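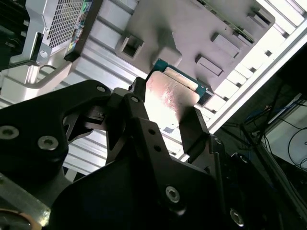 The Second Life of the Office Tower

By Kadri Jaunzems

There is a particular kind of pleasure in opening a desktop computer that has spent years under somebody's desk. You press a latch, the side panel swings up, and there it all is: the board, the cables, the drive cage, and usually a gray felt of dust that has been building since the day it was plugged in. I have done this more often than I can defend to my family, and I still get a small thrill every time!

Office towers are the best ones to start on. They were built for companies that owned hundreds of them, and the people who designed them clearly thought about whoever would have to swap a part between meetings. Parts you might need to move are often marked in a bright color – blue, on a lot of them – so your hand goes to the right place before you've read a word of the manual. Compare that with a thin laptop, where you can spend an evening just getting the bottom off.

Lay the tower flat. I know people who work with it standing up, and they are braver than I am. On its side, the motherboard becomes a kind of tabletop, screws stay where you drop them, and you can look straight down at the memory slots. 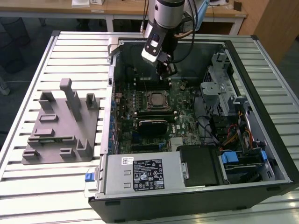
A Dell desktop on its side with the panel off. The processor socket is near the middle of the board, and the silver power supply lies across the front.

My own first refurbishing job came out of a school clearance in Pondcombe. It was a beige thing from 2000, heavy as a paving stone, and it took me most of a weekend in February to get it to start. The culprit was one memory stick that had crept out of its slot (I'd replaced two perfectly good cables by then, of course). I kept that machine running for seven years as a jukebox in the kitchen.

These days I spend my Saturdays at Lasar, a repair room above the Brorkitz bicycle shop, where 20 of us share benches and a truly enormous collection of screws. Last year the room sent its thousandth computer back out the door, which called for cake. Most go to students and to people who want a plain, dependable machine for letters and video calls. A five-year-old office tower with more memory and a solid-state drive is a lovely thing to use, and it starts up faster than many people expect.

If you want to try it, unplug everything first and hold the power button down for a few seconds. Touch bare metal on the case before you touch a board. Take a photo of the cabling before you pull anything, then another one after each step. Hold memory and other small boards by their edges, line up the notch, and press evenly until they seat. Never open the power supply itself – if it's faulty, replace the whole unit.

And clean as you go. A soft brush and short bursts of air will do for most of it, with a finger on the fan so it doesn't spin. Intarasuk makes a little goat-hair brush that I've worn down to a stub and replaced twice.

The bench room at Lasar is open every Saturday morning, and there is usually a tower waiting for a pair of hands. Bring a Phillips screwdriver if you have one you like.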